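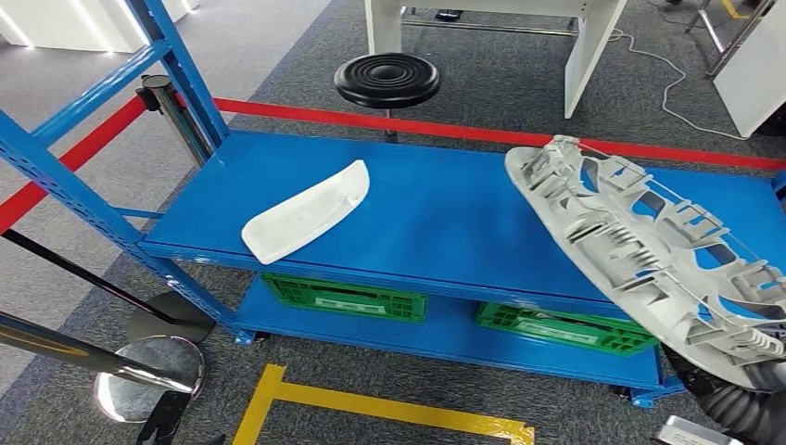 Dans quel sens faut-il poser un grand capot en plastique à clips sur une étagère métallique pour ne pas casser les pattes de fixation ?

posté par tournevis_979 le 2024-11-17, rubrique Atelier et rangement

Omness_bricole
Face extérieure en dessous, nervures et clips vers le haut, sur quelque chose de souple. Une vieille couverture fait l'affaire, un carton déplié aussi tant qu'il n'y a pas d'agrafes dedans. Le poids porte alors sur la peau du capot, qui est faite pour encaisser. Les pattes, elles, sont faites pour entrer une fois dans leur logement et en vouloir ensuite à la terre entière.

Pour les petites pièces bombées (enjoliveurs, caches, coques), l'inverse convient souvent mieux : le dos en l'air, posées sur leur bord, à condition que le bord soit continu. S'il y a une languette qui dépasse, calez à côté pour qu'elle ne touche pas la tablette.

Et n'empilez pas. Deux capots l'un dans l'autre, ça a l'air d'une idée de génie jusqu'au moment de les séparer.

Commentaire de tournevis_979
Merci. J'ai deux niveaux d'étagère et des caisses ajourées en bas. Je mets les petits capots dans les caisses ?

Commentaire d'Omness_bricole
Les petits, oui, mais un chiffon au fond. Les clips adorent se prendre dans les grilles.

garagiste_de_votmont
Je range des habillages démontés depuis assez longtemps pour avoir tout raté au moins une fois, alors voici ma méthode, qui vaut ce qu'elle vaut.

D'abord, la tablette. Une tablette en tôle peinte est très bien pour l'entretien et très mauvaise pour le plastique : le capot glisse au moindre coup de hanche. J'ai mis du tapis antidérapant de tiroir, vendu au rouleau, coupé aux ciseaux avec la précision qu'on imagine. J'ai aussi essayé les feutres autocollants Parnomis dans les coins. Ils tiennent très bien au capot, beaucoup moins à l'étagère, et on retrouve ensuite des capots à pois.

Ensuite, les vis. Un sachet par capot, scotché à l'intérieur du capot, du côté des nervures. J'ai longtemps tenu un bocal commun, et à la fin il contenait 21 vis pour 8 trous, sans qu'une seule ait la bonne longueur. Notez sur le ruban l'endroit d'où vient la vis. « Avant gauche » suffit. « Celle du milieu » ne suffit pas, j'ai le regret de le dire.

Enfin, la machine sans ses habillages. On s'occupe tendrement du plastique et on oublie que tout ce qu'il protégeait est maintenant à l'air.

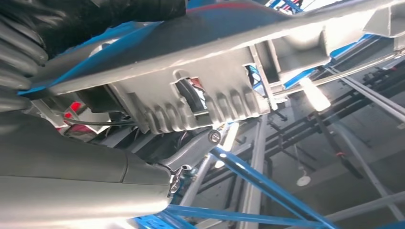 Avant de pousser le tout contre un mur, faites donc le tour par en dessous, lampe à la main. Machine débranchée, évidemment. Repérez ce qui pend : câbles, connecteurs, petits ressorts, tout ce qu'un pied ou un balai peut attraper. Attachez les câbles libres avec un lien velcro sans les tendre. Pas de collier plastique, vous finirez par le couper avec la pince, et le câble avec. Les ailettes, un pinceau sec, dans le sens des rainures. Soufflette à proscrire si vous tenez à ce que la poussière reste dehors.

Si l'arrêt dure, un drap en coton par-dessus. J'avais acheté une housse Golob sur mesure. La mesure devait être celle d'un autre.

Au remontage, présentez le capot sans forcer, engagez d'abord les ergots fixes, puis clipsez en avançant d'un côté vers l'autre avec la paume. Si ça résiste, il y a un câble coincé dessous. Il y a toujours un câble coincé dessous. En hiver, rentrez les capots dans une pièce chauffée la veille : le plastique froid casse net, et toujours sur le clip qui n'existe pas en pièce détachée.

Commentaire de tournevis_979
Trop tard pour un des clips, il a lâché en septembre. Ça se recolle ?

Commentaire de garagiste_de_votmont
Ça dépend du plastique. Regardez le marquage moulé sur la face intérieure. Si c'est de l'ABS, une colle à solvant pour ABS tient correctement, avec une petite plaquette de renfort à la base de la patte. Si c'est du PP ou du PE, presque rien n'adhère durablement, autant laisser le clip cassé et compter sur ses voisins. Gardez le morceau quand même, il sert de modèle si vous voulez en refaire un.

Commentaire de tournevis_979
Pas de marquage visible, mais je n'ai pas encore gratté la crasse.

Commentaire de garagiste_de_votmont
Eau tiède, savon, brosse à dents. Pas d'acétone, elle vous donnera la réponse en dissolvant la pièce.

plastoc
Moi je les pose debout contre le mur derrière la porte et j'en ai cassé que 3

Commentaire d'Omness_bricole
Sur combien ?

Commentaire de plastoc
4, mais le dernier je m'en sers pas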